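Stevasard Lens Care Set – User Guide
Section 4: Cleaning and storing your glasses
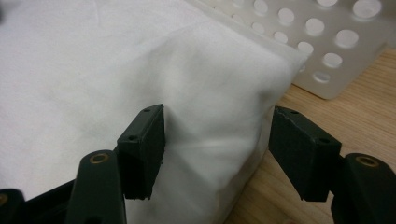 Fig. 4 – Folded white cloth on a table.

Before you start
Please read Section 2 if your lenses have the Punder coating. This coating needs a softer hand, and the spray must stay on it for a shorter time. For all other lenses, follow the steps as they are written.

Cleaning the lenses
1. Wash your hands with plain soap. Do not use hand cream before cleaning.
2. Hold the glasses under lukewarm water so that dust and sand go away from the surface.
3. Shake the spray bottle (100 ml) and spray 2 times on each side of the lens.
4. Hold the frame by the bridge, near the lens you are cleaning. Do not hold it by the opposite temple, this can bend the hinge.
5. Wipe with the lens cloth from the nose side to the outer side. Press lightly.
6. Clean the nose pads and the inside of the temples with a corner of the same cloth.
7. Look at the lenses against a lamp. If you still see marks, repeat steps 3 to 5.

CAUTION: Never wipe a dry lens. Small grains can scratch it, and scratches are not covered by the warranty.

CAUTION: Do not use window cleaner, acetone or paper towels. Keep the spray away from open fire and from children.

Note: The spray is not made for contact lenses. If it comes into your eyes, rinse them with clean water and ask your eye doctor for advice.

Washing the cloth
1. Wash the cloth by hand or in the machine with a mild detergent. Fabric softener leaves a film which goes later to the lens.
2. Rinse well and let it dry in the air.
3. Keep it in the small pocket of the Ofori case.

Storing the glasses
1. Fold the left temple first, then the right one.
2. Put the glasses in the case with the lenses up.
3. Close the lid until you hear a click.

Note: Do not leave the case behind the windshield of a car – the heat can damage the coating.

Refills
One bottle is enough for 1000 sprays. Refill bottles carry the name Makau on the label and fit the same pump. Old bottles from before January have a different thread and cannot be refilled.

Continue with Section 5: Adjusting the nose pads.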